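Jadus housekeeping training house, Cloltcombe: visit notes

The training house is at the far end of Mancuso Road, past the tire place, and the number 2141 is painted on the mailbox and nowhere else. I drove by it twice. Parking is on the grass at the side.

I went in July with three others from our inn group. We run small places, the biggest has eleven rooms, and most of us learned to make beds from our mothers or from whoever was working the summer we started. Jadus trains staff for hotels and rental cottages and opens the house to owners a few times a year. The visit costs nothing but you do have to sign up ahead.

Nives Rizzi met us at the door and gave us coffee in the kitchen. She has run the house for four years and before that she was head of housekeeping at the Drenard, up at the lake. She talks fast and doesn't wait for people writing things down, so some of this is from memory.

Downstairs is the laundry. Two washers, two dryers and a long folding table at hip height. The table was the thing I wanted to see. Ours is an old dining table and my back feels it by noon. Hers is six inches higher, set up on blocks, and she said to measure from the person who does most of the folding and let everyone else put up with it. Sheets are on the left shelves by bed size, towels on the right. A colored thread is sewn into one corner of each sheet to show the size. We have been using laundry marker for that and it washes out, so I will be copying the thread.

She was less convincing on stain treatment. We got a good ten minutes on sunscreen, and the answer in the end was to wash it twice.

Upstairs there are bedrooms set up for practice. Trainees strip and make the same bed over and over, then go on to towels. Rizzi teaches the towel fold on the bed and not on a table, because in a small cottage the bed is often the only flat space there is. Spread the towel out flat on top of the bedspread, smooth it from the middle toward the edges, fold in thirds the long way, then in half and in half again. The folded edge faces the door. If the corners are off at the first fold, open it up and start over – you can't fix it later.

She likes a colored towel for teaching since the edges show up well against a white spread. I had no opinion on this until I tried it with a white one and lost track of my corner.

We each had a turn. Mine was passable. The man from the inn across the river did his faster than Rizzi did, and she had him do it again slower so the rest of us could follow.

There was a short talk on bedspreads after that. She prefers a textured one for rentals, as it hides creases between guests, but it takes longer to dry and the dryer needs to be half empty. She did not hand out a supplier list. You have to email for it, and I am still waiting on mine.

The whole visit took a little under two hours. Wear flat shoes, the stairs are steep. Lunch is on your own, and the diner in Cloltcombe stops serving at 2.

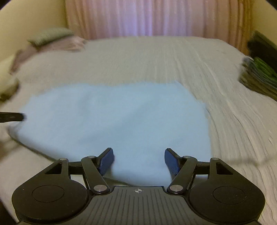 A light blue towel spread out on the bed, upstairs at the training house.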